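**Skasasico slatted shelving, closed-base model 731**

Freestanding shelving for books and general storage. Open slatted shelves above, closed cabinet at floor level. Supplied flat, dark stain only. The plain oil finish was dropped in December and remaining stock is sold through the Bravberg outlet.

## Construction

Posts and rails are solid wood, joined with bolts and barrel nuts. The slats are let into the rails at the factory and are not removable. Replacement shelves are therefore ordered as complete assemblies, never as single slats. Part numbers are stamped on the underside of each rear rail.

The base cabinet carries most of the stiffness of the unit. Fit the back panel before the doors. A unit assembled without its back panel will rack sideways under load and the doors will bind. 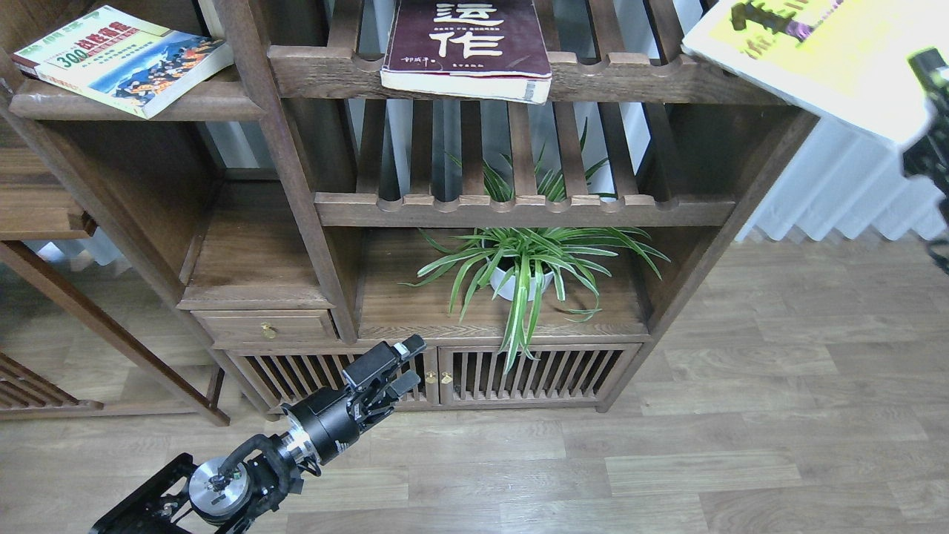
Kristýna Ondrejka asks whether the slats mark soft covers over time. They can. A heavy paperback laid flat for months will take a faint impression from the slat edges, more so in a warm room. For flat storage of soft-cover books, use the Ishida felt liner, which is cut to the shelf depth and lies loose on the slats. Hardcovers don't need it.

## Load

| Item | Value |
|---|---|
| Maximum load, whole unit | 70 kg |
| Wall anchors, minimum | 2 |
| Door cycles, hinge test | 3,000 |

The load figure assumes a level floor, both anchors fitted, and weight spread along the full length of each shelf. Put the heaviest items in the base cabinet. Do not stand or climb on any part of the unit.

The hinge test was run with empty doors. Hooks, racks or mirrors fixed to the inside of a door void the hinge warranty.

## Finish and care

The stain is water-based under a matte topcoat. Dust with a dry brush along the length of the slats, then a barely damp cloth. Furniture polish containing silicone should not be used. It leaves a film that prevents touch-up stain from taking, and the film has to be cut back with fine abrasive before any repair.

Color varies between batches. Units meant to stand side by side should be ordered together and the batch letter on the cartons checked before assembly. Returns for color mismatch are not accepted once the bolts have been tightened. 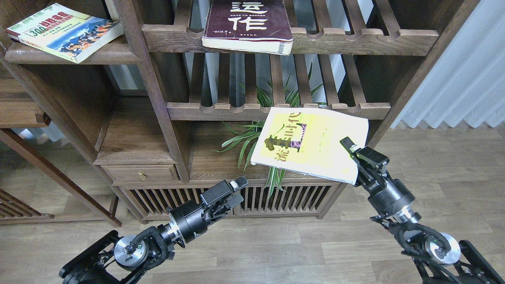

*Dark stain, slatted shelves with books.*

## Placement

Keep the unit clear of radiators and floor vents. Leave a gap behind it on outside walls so that air can pass up through the slats. Books stored against a cold wall collect moisture at the fore-edge first, and the damage is usually well along before it shows on the cover.

On plank floors, fit the supplied pads under the feet. On carpet, leave the pads off and recheck the anchors after the first month, when the pile has settled. The unit must be emptied before it is moved. Sliding it loaded puts the full side force on the lower bolts, and bolt holes pulled oval in this way can't be repaired on site.
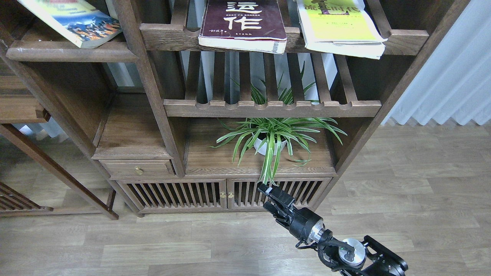
Where the unit has to be moved often, order the Clanetti steel foot plates in place of the pads. They spread the force over a wider area of the post and accept leveling screws. They raise the unit slightly, so anchor height should be marked after the plates are on.

## Spare parts

- Slatted shelf assembly, complete
- Back panel
- Door, left or right
- Hinge set with screws
- Bolt and barrel nut pack
- Wall anchor pack (screws for masonry not included)
- Touch-up stain, dark

State the model number and batch letter with all orders. Trade inquiries go to Manuela Cocco, parts and warranty claims to Tomomi Kobori.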